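Robotics club, the kitchen task so far

Posted 12/6/19 in College, Projects
14 comments | 3 shares

I said last time I would write up what the club has been doing this term, and then I didn't, so this covers a lot of ground. If you only want the competition dates, they are on the department noticeboard and I won't repeat them.

The task this year is called the kitchen round. Each team gets a table laid out with household things and has to make the arms carry out a list of jobs in a set time. The list is drawn on the day from a longer one that we all have in advance. Some jobs are easy, like moving one thing out of a basket and putting it down somewhere else. Some need both arms at once, and those are the ones that lose people marks. Our team is called Prutier, which was the least bad name on the whiteboard. The other team from our college is Clinier. We share a room and a set of tools, and we mostly get on.

I joined in August, before term had properly started, because they were looking for someone to write the log. I had done no robotics before. My course is product design and I can solder, but that was all I brought with me. The first few weeks I sat at the end of the bench with the notebook and wrote down what was tried and what happened. I would recommend that to anyone joining late. You pick up the words quickly and people explain things to you because they want the log to be right.

The layout has settled down now. We had a long discussion over where the mug tree should go. It started off near the edge, and every time an arm came in from the side it had to reach past something else to get to it. Aiguo Guo moved it further in, between the basket and the cabinet, and we have left it there. The corn stays in the basket on the left and the toaster oven is on the right under the other arm.
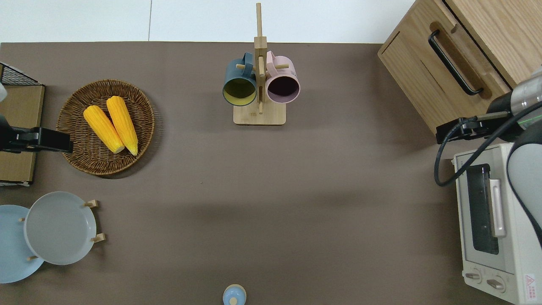 Štěpánek left a note in the log about all this, and I have copied it in as written. I think we are spending too long on the mugs. They are worth the same as the corn and they go wrong three times as often. A handle only has to be turned a little and the gripper closes on nothing. If it were up to me we would get the basket and the drawer perfect, take those marks, and treat the mugs as a bonus if there is time left at the end.

He has a point. The trouble is that the list is drawn on the day, so we can't choose which jobs come up. If we get two mug jobs and have only practised the corn, we will do badly. We agreed in the end to split the sessions. The first half goes on whatever is working, to keep it working, and the second half goes on mugs and plates.

For anyone who asked how the practice works, it is fairly simple. One person drives the arms through a job while the software records the movement, and then we do the same job again, and again, with the objects shifted slightly. After enough of those the program is trained on the recordings and has a go by itself. The guidance we were given suggested 2,000 recordings for the whole set of jobs. We have nowhere near that. I keep the count and as of this week it stands at 217 that are good enough to use. There were more, but a lot of the early ones had to be thrown out when we found that the clock on one of the arms was running behind the other. You couldn't tell by watching. It only showed up when Aiguo lined the two files up next to each other, and by then we had lost most of a month.

A single recording is meant to be short. We aim for under 30 seconds. The first time I drove, mine took nearly 90, and the whole of it was me trying to get a mug handle over a peg. It does get quicker. The thing that helped me most was to stop watching the gripper and watch the object, the same as you would when parking a car and looking at the kerb.

Cables are the other subject that takes up our time. In the early sessions they were left to hang wherever they ended up, and on a big movement one would catch on something and tug. One of the Clinier lot had ordered a pack of straps for their own arm and gave us the spares. They go round the arm and hold the cable close to it, with enough slack left at the joints so it can bend. It took a few goes to find how much slack. Too little and it pulls at full stretch, too much and it swings about and gets in the way of the gripper.

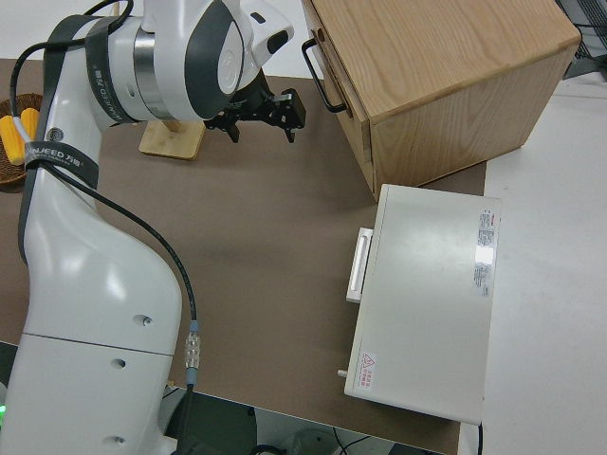 With that sorted we could start on the drawer, which had been put off because it needs the arm low down and turned a long way round. The bar handle on the cabinet is good for a gripper because it is long and you can be a bit off to either side. What you can't be is off in height. Too high and the fingers go over the top, too low and they knock against the front of the drawer. We put a strip of masking tape on the wall at home position so the driver has something to line up with before starting, and that got rid of most of the bad attempts.

The software we use to sort the recordings is called Flokik. It was written by a former member of the club and it does the job, although the menus make no sense and the save button is in a different place on each screen. I have started a page of notes on it for next year's team. If you used it in the past and remember what the option marked "hold B" is for, please leave a comment, since none of us dares to press it during a session.

The plates are still to do. They stand upright in the rack with not much of a gap between them, and the front one has to come out without bringing the other one with it. My feeling is that the arm should come straight down from above. Štěpánek thinks it should come in at an angle. We will try both and I will put the results up here when there are any.

There are two places on the team for next term, as both of our third years will be on placement. You don't need to be doing engineering. You do need to be able to stay until the end of a session, as the arms have to be parked and the table set back the way it was, and it isn't fair if the same two people do that every time. Put your name on the sheet by the workshop door or reply to this post.

Next entry will be on the plates, or on the new gripper pads if they turn up first.

Filed under: robotics club, kitchen round, Prutier
Share this post (3) | Comments (14)

Contact | Older posts | © 2019 | Back to top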